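Delia Salinas
Moved my optics bench work from the old building at Harkwood to the new one in November. A few notes for anyone else about to shift a lab, while I still remember them.

Start with the floor. Ours upstairs at Clunent carried every footstep from the corridor. The ground floor room is much quieter, even with the loading dock next door.

Get the door widths in writing. We were told the main door was wide enough for the table. The lift was the problem, and we lost a morning to it.

The movers quoted 710 dollars for the table alone. Everything else went in my own car over 2 trips, wrapped in towels.

Label both ends of every cable before you unplug it. I used coloured tape and ran out of colours, so half of them now have two bands.

Lenses travel best in their original boxes. If you threw the boxes out, egg cartons lined with lens tissue will do for the small ones.

Let the room settle before you align anything. I waited overnight with the air conditioning on and still had to redo the first mirror after lunch.

Ask who controls the thermostat. Ours is run from Grasach, 30 kilometres away, and changing it takes a form.

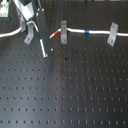

Breadboard and the white cable, new room.

Budget for the dull things. Over 3,000 dollars went on shelving, power boards and a decent dehumidifier, and I'd planned for none of it.

Keep the old room key until you've checked the ceiling cupboards. I had to go back for a box of posts.

Next job is the blackout curtain. The rail is up and the fabric is on order, in grey.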